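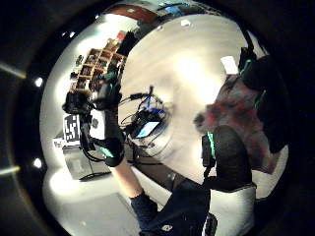 Gloves on both hands, cables in the middle of the table.

The Pundstead Glove Class is an evening robotics course run at Pundstead College, open to students from any department and (since last year) to sixth-formers from the town as well. It lasts 10 weeks and starts in February. I took it once as a student, came back the following year to help, and have ended up writing most of this entry, so please forgive the parts where I go on a bit.

The subject is teaching robots by demonstration. Students put on sensor gloves, do a small job with their hands, and record what the hands did. The recordings are then used to train a simple arm to have a go at the same job. People come in expecting to spend the whole term with the arm and are always a bit put out to find that most of it goes on wiring, tidying files and picking things up off a table over and over again. I loved it, mind you!

The class is often mixed up with the Jindton Robot Club, which meets on a different night and builds wheeled machines for racing. The two share a mailing list and a soldering station and that's all.

Background

The course grew out of a single student project called Grastano, a two-fingered arm built for a final-year report and then left on top of a cupboard. A couple of us got it going again one spring with a new power supply and a lot of borrowed cable. It could close its fingers and go up and down, and if you were kind to it, it could turn. Grastano is still the arm used in the first half of the course. The second half uses a newer one that hasn't got a name, though every year somebody tries to give it one and it never sticks.

The first gloves were gardening gloves with bend sensors sewn on. They worked for two evenings. After that the college bought proper sets, and the old ones are in a drawer if you want to see them (ask, it's the drawer that jams).

What a session is like

Sessions run for two hours. Students work in pairs, one wearing the kit and the other on the laptop, and swap at half time. Whoever is on the laptop calls start and stop, and also has the dull but important job of writing down anything odd: a dropped item, a sneeze, a cable catching on something. I was hopeless at this in my first year and lost a whole evening's work to notes that said things like "bad one??" and nothing else.

Each pair picks a task from the class list. The easy ones are moving a block from one side to the other, or turning a card over. Then there's unscrewing caps, threading a cable through a clip, and folding cloth. Cloth is horrible. It never lies the same way twice and the arm has no idea what to do with a crease, but every year at least one pair insists on it and I'm always secretly pleased.
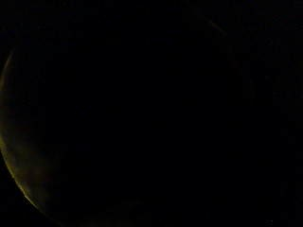
RECORDING AND FILES

A recording is called a take. Every take gets kept on the day, including the useless ones, and the sorting happens the week after with fresh eyes. The reasoning is that tired people delete the wrong things, and I can vouch for that.

File names go pair, task, take number, in that order. Please don't add your own words on the end. One year the shared drive had a folder called "final good ones new", with another folder inside it called "final good ones new", and the training script read both and counted everything twice.

Last year's class finished with 1737 takes, of which the cap task made up the largest share by a long way. The record for one pair in one evening is 58, set on the block task, and I don't recommend chasing it. Their last dozen were so rushed that the arm learned to throw the block.

Sorting is done by watching each take through and giving it one of three marks: keep, keep with a note, or leave out. A take is left out if the task wasn't finished, if the signal from one hand dropped, or if there's so little to see that you couldn't say what was going on. Fumbles are fine. A take where somebody nearly drops the cap and catches it again can be more use than a perfect one, as the arm is going to fumble too.

Kit

Each bench has a pair of gloves, a laptop, a box of task items and more cable than seems reasonable. The cables are the bit that everyone grumbles about. They're long so that you can stand up and reach across the bench, and so of course they wrap themselves round everything the moment you look away.
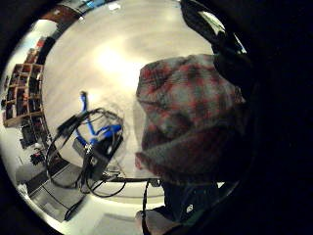 The rule we settled on is that all wiring gets undone and laid out at the start of the session, before anyone puts a glove on, and then plugged in one end at a time. It adds a few minutes and saves a lot of swearing. New students tend to glove up first and then discover they can't work the small plugs with padded fingers, and have to take the whole lot off again. I did this three weeks running.

Glove fit matters more than I'd have guessed. If the back of the hand is loose the readings drift, and you get a lovely smooth recording of a hand that seems to be sliding off sideways. Tighten the strap, make a fist, open it, tighten again. Long sleeves are fine as long as they aren't bunched up under the strap.

The Achterberg Evening

The course ends with a showing called the Achterberg Evening, after the hall it's held in. Each pair gets one turn with the newer arm, trained on their own takes, and the arm gets 30 seconds to do the task. There's no prize as such. A small cup was bought at some point and goes to whichever pair gets the loudest groan from the audience, and I have to say competition for it is much fiercer than for getting the task right.

This year's is on Thu 19 June and the doors open at half past six. Jindton people are welcome and usually come for the biscuits.
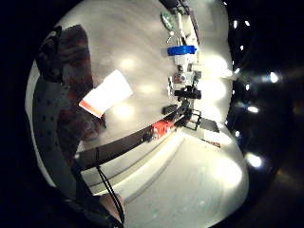

Do I need to know how to program before I join?

Most people who sign up have done a little, but it isn't needed. The scripts are already written and you'll be shown how to run them in the first session. If you want to change them later on, someone will sit down with you and go through it.

Joining

Places are given out in the order people ask, with a few held back for sixth-formers until the end of January. The form is on the college evening classes page, under Computing, which has confused people for years as they look under Engineering. There's no charge for students. Everyone else pays for their own task items, so a few bottles and a pack of cards, really.

See also

Jindton Robot Club
Grastano (arm)
Evening classes in Pundstead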